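Gallery: The Wallpaper Page

Hello and welcome back! It has been a floral sort of year around our way, and so many of you asked for more patterned corners after the June round-up that I've pulled together a whole page of them. Big flowers, small flowers, flowers on ceilings (my favourite, more on that shortly), and a few pieces of furniture that got caught up in the excitement. Thank you to Griet Van der Linden, Arwel Sayce, Elin Voyle and Sunita Thakur for sending things in and for answering my endless questions about paste. Each entry has a line or two underneath, and where I know the colours or the method I've put them in.

Most of these are small spaces, and I'm a great believer in starting small. A pattern that would make you seasick across a whole lounge room can be completely glorious in a box you can reach across with both arms!

The hallway cupboard, Skindstead

Griet papered the inside of the cupboard under her stairs before she'd painted a single wall outside it. Mustard ferns on off-white, hung straight onto primed board. She says opening the door for the vacuum is now the best part of the vacuuming.

Griet's shelf backs

Same ferns, same roll. The strips behind the books were cut from what was left over and stuck to thin card, so they slide out when she wants a change. I've copied this one shamelessly at home and have three sets of cards on the go.

The laundry nook

Arwel's contribution, and the boldest colour on the page until you get a bit further down: tomato red poppies behind the taps. He gave them two coats of clear matte varnish to cope with splashes and left a full day between coats. The grey bench was there already and he was going to replace it, but the poppies talked him out of it.

The telephone table

A little seat-and-table piece from the Bevan market, recovered by Elin in a cotton with tiny blue sprigs. The drawer is lined with wallpaper in nearly the same blue. Nearly! She spent a whole weekend with samples taped to the drawer front and I think the slight mismatch is lovely.

The teal box

Oh, I love this one. It's a cube built from silver aluminium rails, with the same paper on the walls and overhead: pale green serrated leaves on deep teal, big pink six-petalled flowers with yellow-orange centres, and orange daisy-like blooms with purple middles. Look for the little light-blue stars tucked in between, they're easy to miss. The floor is a calm light grey marble pattern, and there's a black rack with six small hooks on the crossbar at the back. The teal rain boot could have been chosen to go with the walls, and the teddy in the light blue shirt is having a good lie down with both arms in the air. 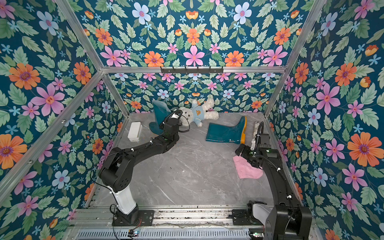 The reading corner

Back to something quieter. Sunita hung a single drop of Gruvow's trailing ivy behind her armchair and framed it with plain timber beading, so it sits on the wall like a very tall picture. One roll, one afternoon, and enough left to cover a notebook. The lamp came from her aunt and the shade is new.

Sunita's notebook

The leftover in question. She used PVA thinned with a splash of water and pressed it under a pile of cookbooks overnight. The corners are mitred, which is more patience than I have ever shown a notebook.

The guest room ceiling

For everyone who's been wondering about going overhead. This is mine, a soft grey-green with white magnolias, and it took two of us, a pair of trestles and a great deal of laughing. Ningsih Purba held the broom that held the paper while I brushed out from the middle. Start at the window and work away from the light, and fold the pasted length up like a concertina so you only ever have a small bit hanging loose. My neck was cross for a while afterwards but I'd do it again tomorrow, and lying there looking up at it is pure joy.

The doll's house

Built by Ningsih from a Kenalex kit and papered room by room with offcuts from half the projects on this page. You might recognise the mustard ferns in the kitchen. Anything with a repeat bigger than your hand looks like a jungle in there, so she went for corners and edges of patterns, a leaf here and a bud there. The bathroom has Arwel's poppies, of course, and a button for a mirror.

Sample pot tray

Last one! A plain tray with a scrap of magnolia paper under a sheet of clear acrylic. It holds 11 sample pots with a bit of squeezing, and the scrap can be swapped whenever a better scrap comes along.

Sending in your own

I'm collecting for the next gallery until 6th October, and the theme is stripes (wide, skinny, wobbly, all welcome). Tell me the name of the paper if you have it and what you stuck it to. Cupboards, drawers and odd little boxes are very much encouraged. If you've papered a ceiling I want to hear about it whatever the pattern, and Elin is still after a match for that blue sprig if anybody has a spare half roll.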